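10 September 2024

Up at 6, could not sleep, might as well start. Kitchen first. Said I'd do the spice shelf in February and here we are.

Coffee. Toast, burned one side, ate it anyway. Rain on the window over the sink and then not rain. Radio on low, something about road closures out past Mtshali Street, so no going that way later if I go at all. Which I won't. Today is shelf day. Written it on my hand even.

Pulled everything out. All of it. Counter full, table full, the top of the stove full (had to move the kettle twice, then needed the kettle). How does one person get this many jars. I cook maybe five things. Cumin, found it. Cumin again, found it behind the first. Third cumin, in a bag, with a clothespin. So now I have a cumin situation.

The shelf itself is disgusting. Sticky in the corners, something brown that was syrup at one time or maybe soy sauce. Peeled off the old liner paper, it came up in strips and left the glue behind. Hot water and dish soap, no good. Baking soda paste, better. Left it to sit. Went and did the laundry while it sat, forgot about it, came back and it had dried to a crust. Wet it again. Scrubbed. My shoulder is going to be talking to me tommorow.

Under the liner paper, a newspaper page, a reprint of something from 1901, one of those souvenir sheets. Ads for corsets and stove polish. Read the whole thing standing up with a rag in my hand. There goes half an hour. A stove polish that "will not fly about the room." Kept the page. Put it in the drawer with the takeout menus where it will live forever now.

Then the throwing away. Set myself a rule, anything I can't smell goes. Opened each one and stuck my nose in. Bay leaves, nothing, like smelling an envelope. Out. Dried parsley, lawn clippings. Out. Marjoram, did I ever once use marjoram? Out, but felt bad, it was a full jar. The nutmeg is still good, whole ones keep. Cloves good, too good, sneezed for five minutes. Mustard seed okay. The curry powder from Nelesano is down to a spoonful and I am NOT throwing that out, I will make one very small curry.

Nelesano has shut the counter in the back by the way, the one where you could get it scooped by weight. It's all pouches now. Nice pouches, zip tops, twice the price. I liked the scoop. I liked the little paper sack and then the mess of getting it home.

Sneezed again, cloves still in the air. Window open. Window shut, cold.

Lunch standing up. Crackers, the end of the cheddar, half a pickle. No place to sit, table still covered. Phone rang, let it. Called back later, it was the dentist, they want to move me to the 13th. Fine. Wrote that on my hand also, under SHELF. Running out of hand.

Afternoon. Washed the empties. The Drornov jars are the good ones, lids still turn right after all these years, the rest I've collected from jam and olives and they look it. Labels that won't come off. Tried oil, tried hot soak, tried my thumbnail. One label came off in a single piece and I was so pleased I nearly stuck it in here. The others left that gray fuzz, you know the stuff. Scraped till I got bored. Gray fuzz stays. It's a jar, it isn't going to a wedding.

Dried them in the oven on low with the door cracked because a damp jar and paprika is a brick in two weeks, I have learned that, more than 10 times I have learned that. Chipped away at garlic powder with a butter knife for years like a fool. So this time properly dry. Took forever. Did the crossword while I waited. Didn't finish it. 13 across is a river and I don't know rivers.

Started making labels. Masking tape and the black marker. First four very neat, all capitals. By the mustard seed I was scrawling. Ran out of tape halfway down the roll?? Turns out it wasn't a new roll. Found the blue painter's tape in the hall closet, so half the shelf is cream and half is blue. Considered redoing it so they match. Did not.

Also the Trunico rack came out of its box finally. Two tiers, sticks out about a finger's width past the shelf edge. Measured it before I bought it, measured the wrong shelf. Turned it sideways and it fits if I give up on putting anything behind it. Which is probably good for me, behind is where the cumins breed. Screws were in a little bag taped under the base, took me ages to find that. Instructions all arrows, no words. Put the top tier on backward, took it off, put it on again, still slightly backward I think. Holds jars though.

Spilled: turmeric, a small one. Yellow sponge, yellow thumb, yellow dot on the wall by the switch. Wiped it and made it a yellow smear. Will try bleach when I can face it. Sleeve is a goner. It was the gardening shirt, no tears.

Then the orange-brown one. No label, no memory.

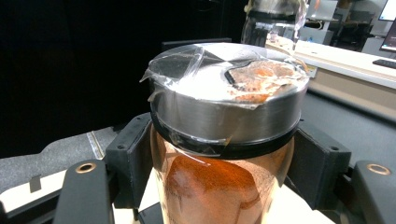
I can't think when I filled it or with what. Not the smoked paprika, that's in the tin. Could be the barbecue rub, could be that chili mix I made too much of for the party, could be plain old paprika gone dull with age. It's the jar with the steel lid, and there's plastic over the top of the lid, crinkled up and torn at one edge, with a patch of the same orange stuff caught underneath. Inside it's all dusty up under the black band where the powder has clung on. Some of it darker, more rust. Couldn't read anything off the jar, there's faint printing or something low down and that's no help at all. Cayenne is also a possibilty and I'd rather find that out with a fingertip than with a whole spoon in the soup. So it gets a fingertip test and I'll do it after supper with milk standing by.

Put it at the end of the counter for now with the other maybes. The maybes are: that, a twist of foil with seeds in it, a bag that says only GOOD in my own writing. Good what. Thanks, me.

Everything else back on by the time it got dark. Baking stuff on the left (cinnamon, ginger, cloves, nutmeg), supper stuff in the middle, things I feel I ought to use on the right. Salt not on the shelf, salt by the stove, argued with myself about it. Cumins combined, the two that smelled alive, into the biggest of the Drornovs. Third cumin gone out with the bay leaves. Farewell.

Garbage bag heavier than I expected. Took it down in slippers. Forgot the recycling so went down again. Smelled like every holiday at once out there by the bins.

Need to get:
masking tape
parsley, a real plant this time, for the sill
bay leaves (small packet. SMALL)
shelf liner, the kind that doesn't glue
sponge
sandwich bread
NO CUMIN

Supper was eggs. Put mustard seed in them to show willing. Fine, a bit crunchy. Hands still smell of cloves after two washes and lemon juice. Tried to write down what's on each tier while I ate so I'd have a list to tape inside the door, got egg on it, will copy it out clean another night.

Haven't done the fingertip test. Milk's in the glass on the counter. Going to do it now before I lose my nerve, and then the hot bath, and then bed, early, book if I can keep my eyes open.

Later. Did it. Mild! A bit sweet, hardly any kick. Paprika then, old. Drank the milk anyway. Label tomorow, blue tape.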